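18 Jan 2022

The kitchen sink has been draining slowly since June, and on Sunday I finally took the trap apart. It's a Bortolotti, 42 mm, and the washers had gone flat. I put in two new ones from Mikik and it still dripped.
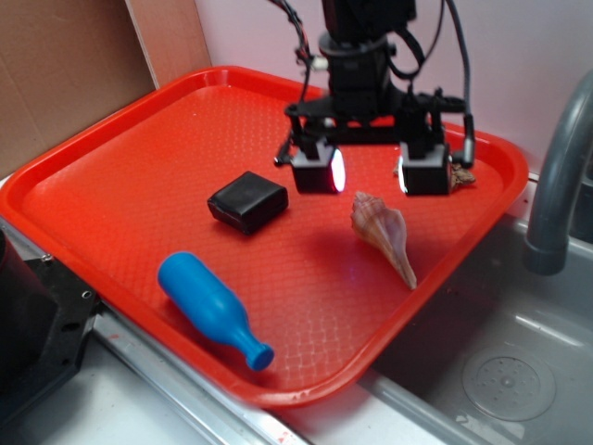 The second try went better. I cleaned the threads with an old toothbrush, tightened the nuts by hand - no wrench this time - and ran the tap for 11 minutes. No drip.

Next is the bathroom, where the basin has the same trap and the same smell. I'll order washers for that one before I open anything up.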